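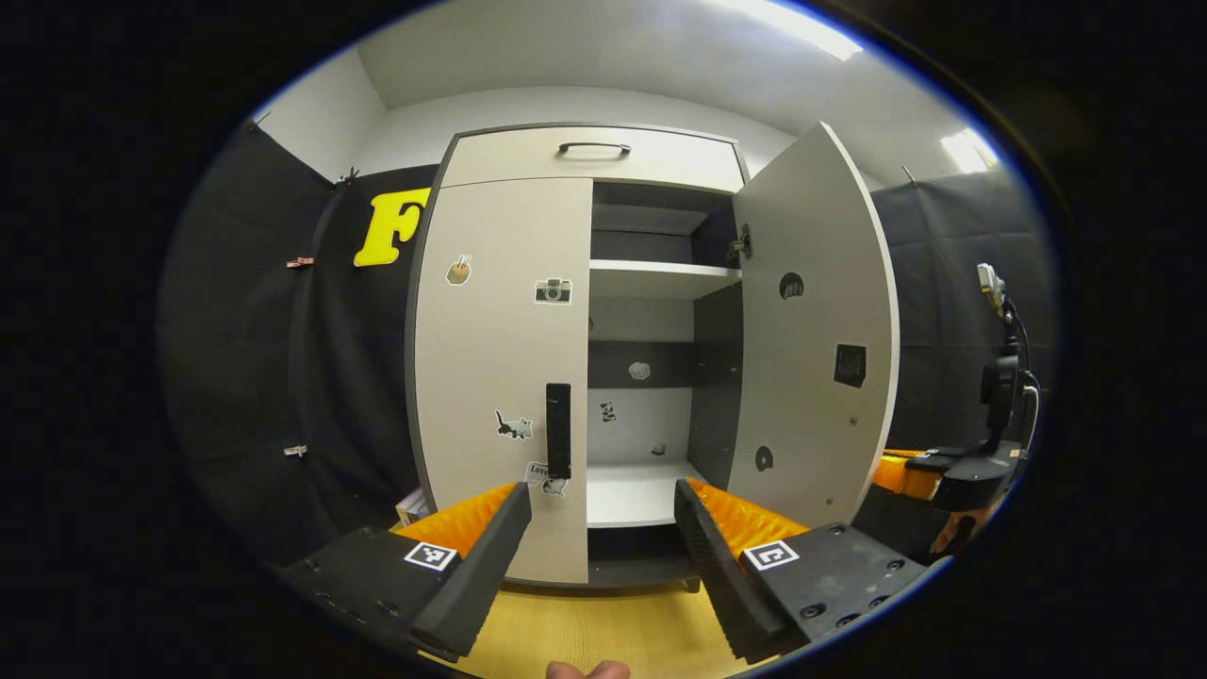 Jennylyn Rivera picks up on the first ring and says she has 20 minutes, maybe more if the paint guy is late. The paint guy is late. We get most of an hour.

She runs Goria, a two-room shop that buys old house parts, fixes what can be fixed and sells them on. Doors mostly. Knobs, hinges, a wall of drawer pulls. Been at it seven years, the first three out of her aunt's garage. I wanted to talk about small kitchens and why so many people have started redoing theirs on their own.

"They're home," she says. "They're looking at it all day. You can ignore a bad drawer when you only open it at breakfast. Now you open it nine times and you want to throw it in the yard."

Shop closed in March, reopened by appointment. She figured that would be the end of it. Instead the phone kept going. People holding a broken hinge up to the laptop, asking did she have one like it.

"Half the time I did. I'd leave it on the step in a paper bag with their name. That was the whole system, paper bags."

What do they ask for most? Hinges, then handles. Then, a long way behind, advice, which she gives out for free and probably shouldn't.

Her main advice is slow down. Most people who call want to rip everything out. She asks them to empty one cupboard, just one, and live with it empty for a week.

"If you didn't miss it you don't need a bigger kitchen. You need to get rid of the fondue set."

Did anyone listen? A few. One woman on Ambrosio Street did the empty cupboard thing and ended up canceling a whole order of new wall units. Rivera lost the sale on the hardware too. Doesn't sound bothered.

We talk about money. She's blunt on this. A person with $1000 and some patience can make a tired kitchen work, she says, but only if the boxes are sound. Boxes meaning the part screwed to the wall. If those are swollen or out of square then new fronts are lipstick and the doors will never hang right.

"Push on the side with your hand. Push hard. If it moves, stop shopping."

And paint? A long sigh. Paint is where it goes wrong, apparently. Too thick, not enough sanding, doors put back on the next day and then they stick shut. She tells people five days before rehanging. They do it in two. Then they call her.

She learned all this from Teodoro Calimlim, who had a cabinet shop on Deno Avenue until he retired, and who still comes in to sharpen things and complain about the radio. He was there when I called, so she put him on. He didn't want to be interviewed and then talked for a quarter of an hour.

"The kitchen my mother had was one counter and a shelf," he says. "She fed eight people. I built kitchens for couples who ate out every night, kitchens like a ballroom. I took the money, sure. But I'd go home and think, who is going to wipe all that."

On drawers he gets worked up. He wants deep ones down low for pots and a shallow one near the stove, and he thinks corner cupboards should be walled off and forgotten. Rivera in the background: "He doesn't mean that." He says he does.

I asked what he thinks of people learning it all from videos. Longer pause than I expected.

"It's good. They try. When I started you had to know somebody. But the video is eleven minutes, and the door is all afternoon, and they think they did it wrong becuase it took all afternoon. It takes all afternoon."

Back to Rivera. She'd like to run a class when that's possible again, small, five people around a bench, everyone brings one door from home. She tried it once as a video call. Too much pointing at things no one could see. Her sister-in-law has been after her to put the stock online and she got as far as photographing the knobs, a tray at a time, before the spreadsheet beat her. Maybe in the fall.

What would she change in her own kitchen? She laughs at this one. Rental, can't touch it. Brown doors, a drawer that only opens if you lift and pull - she has the part for it in the shop and has had it since before she moved in.

"I keep forgetting to bring it home. Teo asks me every week. I tell him tommorow."

Then a truck outside, and somebody shouting about where to put the primer, and she has to go. She calls back two minutes later. Wants it mentioned that they are out of glass knobs, all of them, the clear and the green, so please don't drive over for glass knobs. More coming, she doesn't know when.

Goria is open by appointment. Masks on, two customers at a time. Bring the old hinge with you, not a drawing of it.

Posted 2020-07-11

Print this article | E-mail this article

Contact Pundent | Copyright Pundent, all rights reserved | Back to top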